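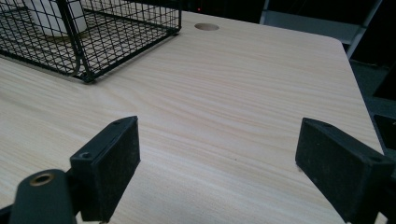 Search this site
Enter keyword or postcode
Search

PRESS RELEASE: For immediate use

The Plasterham footpath map is back, and it's grown

Hello! Mehwish Bukhari here, from Nullum, the very small map publisher in Plasterham. I've written our press releases in the proper style before, with the third person and the quotes from myself, and I always feel daft doing it, so you're getting this one as a letter. Lift whatever you want from it.

The news is that our new walking map of Plasterham and the Akberg valley comes out in July. It replaces the old green one, which has been out of print long enough that people have started photocopying each other's (I've seen a photocopy of a photocopy on which the river had vanished completely). The new map is bigger, it's folded differently, and it goes all the way up to the Akberg reservoir, where the old one stopped dead at the railway line and left you to get on with it.

We're printing 4000 copies. The last edition was 900, and I remember lying awake thinking we'd be using them to line drawers for the rest of our lives. They were gone by the following spring.

What's on it

Every public footpath and bridleway in the parish, plus the permissive paths where the landowner was happy for us to show them. Stiles and gates are marked separately this time. That was far and away the most requested change, mostly from people with dogs too heavy to lift and people with knees like mine. If a gap is wide enough for a pushchair, it has a little open circle. If it's a kissing gate, it has a half circle, and if it's one of those dreadful squeeze stones up by Malik Farm there's a small black triangle, which my daughter says looks like a warning and I say good.

We've also put in benches, taps, bus stops and the two public loos, with their opening hours as they stand at the moment. Pubs and cafés are shown by a dot and a name. We don't take money for that and we don't do ratings, so please stop asking, lovely as you all are.

There are six suggested walks on the back. The shortest is the loop round the millpond, which you can do in sandals before lunch. The longest goes over Akberg Top and back along the old tramway, and I'd allow a full day for it with sandwiches, especially if you stop to look at things as much as I do. Each walk has its own small drawing of the ups and downs, so you can see at a glance where you'll be puffing.

How it was drawn

All the drawing is by Ferenc Hajdu, who did the green map too. He works in pen at twice the printed size and then we shrink it, and the hedges come out beautifully crisp that way. He's had a long winter of it. The reservoir sheet alone was redrawn after the water company moved a fence, and then again after they moved it back.

I did the walking, with my notebook and a clicker. People kept asking me how many gates there are in the valley, so I thought I might as well find out, and if you count gates, stiles and gaps together the answer is 3256 clicks. Some of those will be ones I clicked twice in the rain, so don't put it in an encyclopaedia, but it's a lot of gates! If you're one of the people who came out of your house to ask whether I was lost, thank you, and on two occasions I was.

Place names gave us more bother than anything else. The lane behind the chapel has three names depending on which end you live at. We've printed the one on the street sign in upright letters and the others in italics underneath, and I'm fully expecting letters. Same goes for Cuckoo Bottom, which older folk in Akberg tell me was always Cook's Bottom, and which appears under both.

We went back and forth on the paper for months. The old map fell apart along the folds if you so much as looked at it in drizzle. The new one is on a tougher sheet with a slight coating. It'll stand up to a wet afternoon in a coat pocket, though I wouldn't put it through the wash, and you can still write on it in pencil, which I wasn't willing to give up. It folds down to fit the back pocket of an ordinary pair of trousers. Ferenc wanted it taller. We had words, and then we had cake.

Where to get one

The bookshop on Plasterham high street will have them, as will the post office in Akberg and the farm shop at Malik Farm. Libraries in the valley are each getting a reference copy and one to lend. Schools can have a set free of charge if a teacher drops us a line, and we'll throw in a blank outline version that children can fill in with their own landmarks. I tried this out with a Year 5 class and got back a map consisting almost entirely of good trees and a house with a scary goose, and frankly I'd have bought it.

If you've still got the green map, hang on to it. The paths haven't moved much, apart from the diversion round the quarry, and we've put a sheet on our website showing the changes so you can pencil them in yourself. I'd much prefer you did that than felt you had to buy a new one.

Launch walk

We're having a gentle walk to mark the launch, starting from the bus shelter opposite the church at 10 in the morning on the first Monday of the month. It's the millpond loop, flat nearly all the way, with one gate that sticks. Dogs on leads, please, as there are usually sheep in the middle field. Come whatever the weather. There's tea afterwards in the chapel hall, and Ferenc has agreed to bring some of the original drawings, as long as I promise to keep the teapot at the other end of the room.

For editors

Review copies are available and I'm happy to post them. We can supply a section of the map for reproduction; please credit it to Ferenc Hajdu and Nullum. I'm glad to talk on the phone or take anyone out on one of the walks, and I'm generally reachable in the afternoons, mornings being for walking. Ferenc would sooner answer questions by letter, and he does answer them, usually with a small drawing in the margin.

Corrections to the map itself are welcome from anybody. Tell us the nearest named lane and what you found there, and we'll go and have a look before the next printing.

Mehwish Bukhari
Nullum, Plasterham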